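Lunirwood Releases Urnier 4 Planning Software

August 6, 2019. Lunirwood today released Urnier 4, its motion planning software for two-arm robots. The new version learns grasp timing from 477 hand-guided demonstrations and runs on existing controllers.

"Our customers asked for plans they can check before an arm moves," said Oana Husar, head of software.
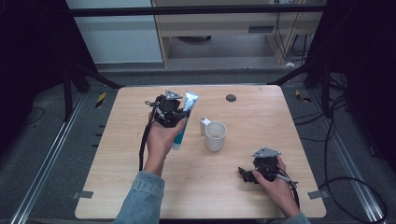

Urnier 4 plans for both arms together. Tasks in the demonstration set include household items such as a squeeze tube held at an angle in one gripper near a white cup, with the second gripper low over the table. Licenses are available now.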